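Mikik Kitchen Robotics Project 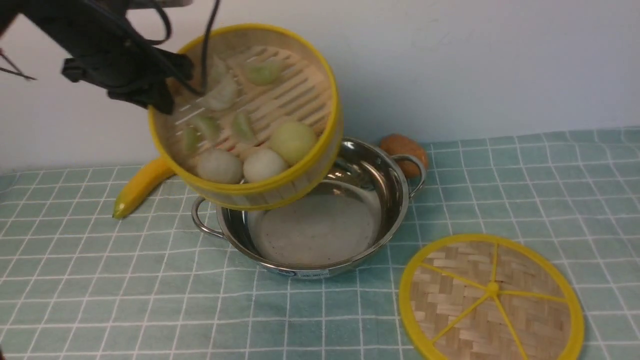 The Mikik Kitchen Robotics Project, usually shortened to Mikik, is a student project at Lorente College in Sarkthorpe. Its members program robot arms to carry out ordinary kitchen jobs such as moving cookware, emptying containers and setting out food. The project is run as a two-semester elective and is open to students in engineering, computing and food service.

Contents
1 History
2 Organization
3 Coursework
4 Steamer task
5 Annual trial
6 Reception
7 See also

History

Mikik grew out of an evening robotics club started by Abilio Collado, an instructor in the college's machine shop. The club's early work was mostly line-following carts and sorting machines. Members moved to kitchen tasks after the food service department offered them the use of a preparation room outside of class hours. The name was taken from a label that one of the first members had put on a control box and has no agreed meaning.

The club became a credit course the following year. Raquel Teixeira, who taught programming at the college, joined as second instructor and wrote most of the current course notes. Collado continued to teach the mechanical half of the course.

Organization

The course enrolls 16 students each year, divided into teams. Each team has access to an arm during scheduled hours and shares a common store of cookware, baskets, lids and table coverings. Sessions run from 4 p.m. to 7 p.m., with the last half hour set aside for cleanup and written logs.

Logs are kept in a shared notebook. A student who changes a grip setting, a cable route or a motion file must record the change and initial it. Teams may read each other's logs and reuse each other's motion files if the source is named.

Coursework

The first semester covers gripper basics, joint limits, safe stopping and remote operation by hand controller. Students begin with rigid objects that have simple shapes, then move on to bowls, lidded pots and baskets. The second semester is given over to a single task chosen by each team and approved by the instructors.

Grading is based on the logs, a short written report and a demonstration. A failed demonstration does not lower the grade if the report explains the failure.

Steamer task

The best-known exercise in the course is the steamer task, in which an arm handles a round bamboo steamer basket holding buns and dumplings, with a stainless steel pot placed on the table. The lid is set down separately. Whole fruit may also be left on the table so that students have to plan around other items.

The task is considered difficult for several reasons. The basket has to be held by its wall, and its weight shifts when the contents slide across the slats. A steep tilt also turns the wrist of the arm, which can pull on any cables left with too little slack. Teixeira's course notes tell students to practice the tilt with an empty basket before adding anything to it.

Teams may attempt the task by remote operation or with a recorded motion. Most begin with remote operation and use those attempts to choose a holding point and a tilt angle.

Annual trial

An open trial is held each October for students who finished the course the previous spring. Visiting teams from other schools have been admitted since the second trial. Each team has 42 minutes on the table, including setup, and may restart 2 times without penalty. Tasks are scored out of 500 points, with deductions for dropped items, contact with the wall and unplanned stops.

The trial is supported by Lisus, a Sarkthorpe supplier of workshop parts, which provides replacement cable and fasteners. No cash prize is awarded. The winning team chooses one of the tasks for the next year's trial.

Reception

The project has been covered in the college newsletter, which described it as the most heavily requested elective in the engineering program. Some food service students have criticized the early schedule for spending too many weeks on programming before any kitchen work begins. The order of the units was changed in response, and basic handling now starts in the third week.

See also

Lorente College
Remote operation
Robot end effector

Shares: 16 | Comments: 2

Contact | Copyright Sarkthorpe Open Reference | Back to top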